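Clustville lab gets its robot money, and I get a spreadsheet

Wed 10 April

Well, it went through! The equipment request for the robotics room at Clustville was approved this week, and if you've been stopping me in the hallway to ask (you know who you are), you can stop now. We're buying two robot arms. Two! I had my fingers crossed for one and a decent bench to bolt it to.

The arms are coming from Pruvost, the mid-size model with the longer reach. We looked hard at the Rillska as well, and I liked it a lot, but the quote came in with the controller priced separately and the service plan priced separately from that, and by the time I'd added everything up my coffee was cold. Pruvost quoted one number with the controllers, the cables and the first year of service in it. It's a bigger number on page one and a smaller one on page four, so please read to page four when you do this for your own department.

Delivery is 28 weeks. Yes, I asked if that was a typo. It's not, and the sales rep was very nice about it. So the arms show up in the fall if everything goes right, and the order has to be in by the end of April to hold our place in line.

In the meantime there's plenty to do with what we already have. The part of the budget I fought hardest for is the boring part -- calibration boards, marker cubes, mounts, monitors, power strips. Small stuff like that never looks impressive on a request form, and then you get your expensive arm and you can't tell it where anything is. The marker work can start on the tables we've got, and we've been getting on with it.
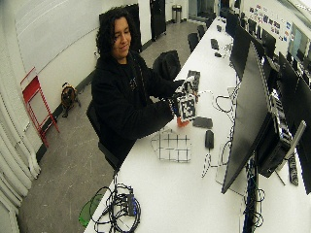

What the money covers

The two arms eat up most of it, no surprise there. After that comes the tracking software from Pandemine, where we're going with five seats. I'd asked for more, but we went through who needs it open at the same time and five is plenty for the first year (we can add seats later at the same price, and I have that in writing).

Then there's a line for small parts, which I'm a little proud of. The original list had 472 items on it, and I went through every single one over a weekend with a highlighter and a bag of pretzels. A lot of them were the same cable under different part numbers. We ended up with a much shorter list and enough left over for proper cable trays, and I'm more excited about those than any grown person should be.

What didn't make it: the new storage wall, the second workstation upgrade, and the fancy adjustable benches. I'd still love the benches. They go back on the list for next year, right at the top, and I've already saved the quote.

Before the arms arrive

We still need an electrician to look at the circuits at the far end of the room, and somebody from facilities has to sign off on the floor anchors. I've put in both requests. The safety training also needs to be booked well ahead of the delivery date -- Pruvost includes one session in the price, on site, and after that you pay by the day, so let's all try to be there for the free one.

If your project is going to want time on the arms in the first semester, send me a note with what you'd be doing and how many hours a week you think you need. Be realistic! I can't promise everybody mornings. I'd also like to know what grippers people want, because we've only budgeted for the standard ones and a swap now is a lot cheaper than a second order in winter.

Anyone putting together their own equipment request for the next round is welcome to borrow my spreadsheet. It has a tab for service costs and a tab for shipping, plus one for things I forgot the first time, and that last tab is pretty long. It's on the shared drive in the lab folder, and please make a copy before you start typing in it.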